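Clenham Furnished Lets
Turnaround inspection, Unit 33, Stolto Building
Inspector: Senan Dunne
Second check: Domnica Surdu
Tuesday, start 9:40 a.m.

Mark each line OK, FIX or N/A. Write a comment for every FIX.

ENTRY AND HALL

1. Door closes and latches without pushing. OK
2. Deadbolt turns freely from inside. OK
3. Smoke alarm sounds on test button. OK
Comment: Battery changed in March, date written inside the cover.
4. Floor mat lies flat, no curled corners. FIX
Comment: One corner lifts. Trip risk right inside the door. Tape it today, replace the mat next order.

KITCHEN

5. Range burners light and shut off. OK
6. Anti-tip bracket engaged behind range. OK
7. GFCI outlets trip and reset. FIX
Comment: Outlet left of the sink trips but takes two or three tries to reset. Heikki Kinnunen to swap it before the next guest. Leave the breaker off until then and put a note on the outlet.
8. Fire extinguisher gauge in the green, pin in place. OK
9. Under-sink cabinet dry, nothing stored against the shutoff valve. OK
Comment: Moved the spare dish soap to the hall closet.
10. Upper cabinet doors, hinges tight. OK

BATHROOM

11. Grab bar does not move under a firm pull. OK
12. Hot water at the tap no higher than the limit on the building sheet. OK
13. Exhaust fan runs. FIX
Comment: Runs but rattles. Cover needs to come off and be cleaned. Not urgent.
14. Tub mat present, suction cups not torn. OK

WHITE SURFACES

Check in daylight with the blinds up. Look for chips, cracks, burns, stains and anything sticky. Small marks that do not catch a fingernail are noted but do not hold up the unit.

15. No chips or cracks. OK
16. No stains or residue. OK, see comment
Comment: A few tiny marks and faint mottling. One small dark speck with a fainter one to the left of it. Wipe again with a damp cloth and recheck at the next turnaround.

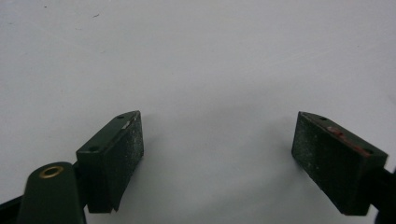
Item 16. White surface, small dark speck near the top, left of center.

LIVING ROOM AND BEDROOM

17. Window stops hold. OK
18. Blind cords tied up on the cleats. OK
19. Bookcase strapped to wall. FIX
Comment: Strap is there but the wall screw is loose. Needs a longer screw into the stud. Keep the top two shelves clear until done.
20. Bed frame bolts tight. OK
21. Lamp cords not run under the rug. OK

SIGN-OFF

Four items to fix: 4, 7, 13, 19. Items 7 and 19 must be closed before the keys go out. Parts budget for this unit is $400, and I expect to stay well under it.

Domnica, please initial 16 after the second wipe. Copy to Ruba Majali at the front office.

S.D.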